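Bruveck table-clearing set: data card and equipment plan

Version 2

What this is

This file goes with the Bruveck table-clearing set. It covers what is in the set, what we bought to collect it, what we would buy again, and how to plan a budget for a site of the same size. The loading scripts have their own README in the tools folder and are not repeated in this one.

The set holds 2,302 episodes of a person picking up light household items with a hand-held gripper and putting them somewhere else. Most of it is wrappers, packets, empty bottles, cloths and small bags. Collection took place in 169 rooms, nearly all of them kitchens and dining rooms in ordinary homes. Each episode has one video stream, a gripper opening value for every video frame, and a short task line written by the operator.

Why there is a buying section

The first version had no equipment notes, and most of the mail we received was about cost. Teams wanted to know how many grippers to order, which parts wear out, and whether to buy an arm at the same time. The notes below come from our own order book and repair log. Prices are left out because they had changed between our first order and our second.

Grippers

We ordered hand-held grippers from Solstead in two batches. The first batch was too small. With one gripper per operator and no spares, a single loose pivot stopped a person's work until the part arrived. For the second batch we ordered one spare for every two operators, and lost very little time after that.

Finger pads are the main running cost. Thin plastic film is hard on them, as the operator has to close firmly on something with almost no thickness, and a worn pad lets it slide. We changed pads every 200 episodes whether they looked worn or not. Order pads with the grippers. Ordered later on their own, they cost us more in postage than in parts.

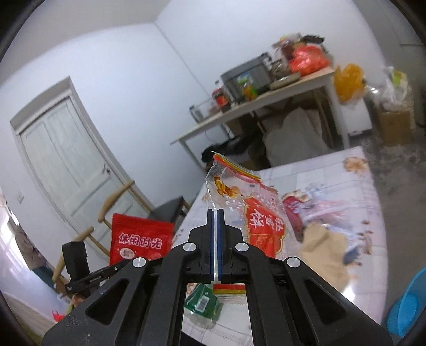

Pivot screws should be checked at the start of each session. A small bag of spare screws and the right driver should go in every kit. We first kept one driver per site and it was always in the other room.

Camera mounts, cards and power

Budget for two mounts per gripper. The mount takes the knocks when a gripper is put down in a hurry. A bent mount shifts the view and the calibration has to be done again, which uses up half a morning.

Memory cards came from Holanda. Buy enough that a card never has to be wiped on the same day it was filled. We lost one afternoon's work by reusing cards before the copy had been checked, and those episodes are not in the set.

Home sockets are often taken. Each kit should have a long extension lead and its own charger.

Household items

Set aside a small sum for things to pick up. Packaging was bought locally for each site, so the labels are in several languages. Torn and crumpled packaging was used alongside whole packets on purpose. Do not put this under equipment in the budget, or it will run out in the first month, as ours did.

Arms

We bought one Jemberg arm for replay tests. It was ordered at the start of the project and stayed in its crate until February. Our advice is to put the arm in the second half of the plan and spend the early money on grippers and operator hours. If your finance office needs the whole sum committed at once, ask the supplier for a later delivery date and check when the warranty starts. Ours started on dispatch.

The arm also needs a table that does not move, a clear area around it and someone trained to use it. All three were missing from our first budget.

Suggested order of spending

1. Grippers, pads, screws and mounts
2. Cards, a copy station and backup storage
3. Operator hours and travel
4. Household items
5. Arm, table and training

Known limits

Rooms were left much as the operators found them. Backgrounds are cluttered, and lighting varies a lot between sites. People other than the operator may be partly visible. Householders gave written consent before collection began, and a room can be withdrawn on request.

Gripper opening values from the first batch drift slightly over a long session. The batch number is stored with each episode so they can be filtered out. There is no force data. If your work needs it, this gripper is the wrong purchase.

Changes since version 1

Added the equipment notes. Removed duplicate episodes from four rooms. Corrected task lines where "packet" and "wrapper" had been swapped.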